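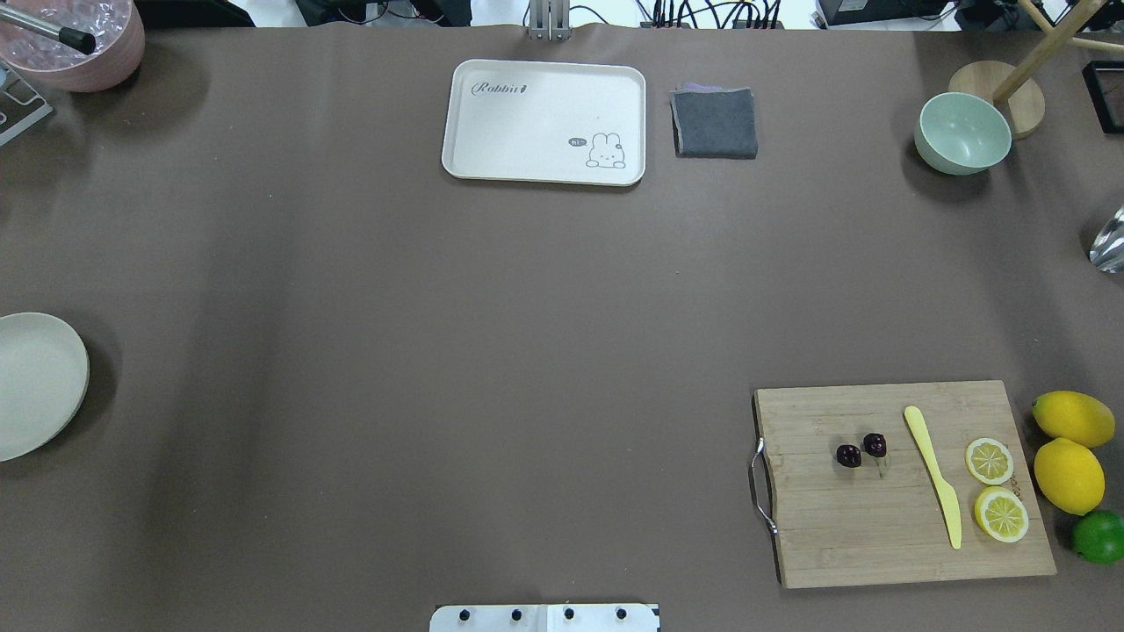 *Cherries, lemon and ice set out along the edges of the mat, with the centre left clear.*

Most writing on small kitchens deals with cupboards. The working surface gets a line or two, usually advising the reader to keep it clear, and then the article moves on to spice racks. The surface deserves more attention. A drinks-and-fruit setup, the kind used for a jug of lemon water and a plate of something sweet, occupies a tabletop for an hour or more, and where things sit during that hour decides how often a person reaches across a knife.

Triin Pētersons has been measuring this for longer than most people would find reasonable. She fits out rental kitchens in Gaminville, where the standard suite has one short counter and whatever table the tenant brings. Her method is to lay out the job in full, do it at normal speed, and record each reach that crosses another object. In November she ran 60 such layouts with the same small group of items: a tray, a board, two or three bowls, a plate, a cloth and a stand.

Her baseline was the arrangement most people fall into, with the board in the middle and everything else crowded around it. It feels efficient. Across the full set of trials it produced 1329 crossed reaches. Moving the board to the lower right, for a right-handed worker, and pushing the remaining items out to the edges brought the count down to 412. The food and the tools did not change.

The empty centre is the part that people resist. It looks like wasted space, and the first instinct is to slide a bowl into it. Pētersons treats it as a transfer zone: the place where a plate is filled, a glass is set down, or a tray is loaded before it leaves the table. Once something is parked there permanently, each of those steps moves to a corner of the board, and the board is then too small.

**Cold side, cutting side**

Ice goes at the far left in her layouts, well away from the board. Crushed ice sheds water as it melts and bowls collect condensation, so the cold side is kept apart from anything that needs a dry grip. A plate can sit below it on the same side, within reach of the left hand.

Cutting stays on the right. A compact bamboo board is adequate for lemons and cherries, and a metal handle on the left side gives a fixed point to lift by when the board has to go to the sink. A plastic knife will manage lemon if the blade has a reasonable edge and the fruit is at room temperature. It bruises cherries, which are better left whole or pitted by another method. Lemon slices should be moved off the bamboo soon after cutting. The juice raises the surface fibres, and a board that is wiped late will feel rough within a few months.

**The back row**

Items used least belong along the back edge. A tray with a raised rim is a good candidate, as it is needed only at the end and its rim gives a cloth something to butt against. Fold the cloth square and put it directly beside the tray. A cloth left loose migrates, generally toward the knife.

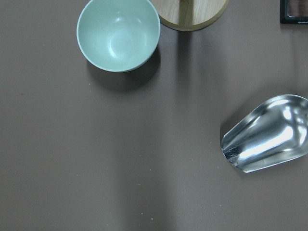
Bowls waiting to be filled are the hardest items to place. An empty bowl is light and slides easily on a smooth mat, and most of them get nudged several times before anything goes in. Sarmīte Koppel, who teaches a short course on table service at Pruvier, puts hers against a heavier neighbour such as the base of a wooden stand. She allows over a hand's width of bare mat in front of the bowl so that it can be drawn forward without lifting.

Koppel also prefers pale glazes for fruit work. Pips, stem fragments and bits of peel show up plainly against mint or cream, and are easily lost in a dark bowl under a ceiling light. Her other rule concerns shadow. A bowl placed between the lamp and the board will dim the cutting area slightly, and the fix is to shift the bowl sideways until the shadow falls on unused mat.

**Mats**

A large matte mat in a brown or grey is the usual choice for this work. Gloss finishes throw glare and show every drip. Zolta and Ansari both sell plain mats in table sizes, and the difference between the two is mainly weight. The heavier Ansari lies flat from the first day. The Zolta needs a night under some books, after which it behaves.

Allow 5 minutes to lay the whole arrangement out the first time, and mark the board position on the underside of the mat with a strip of tape.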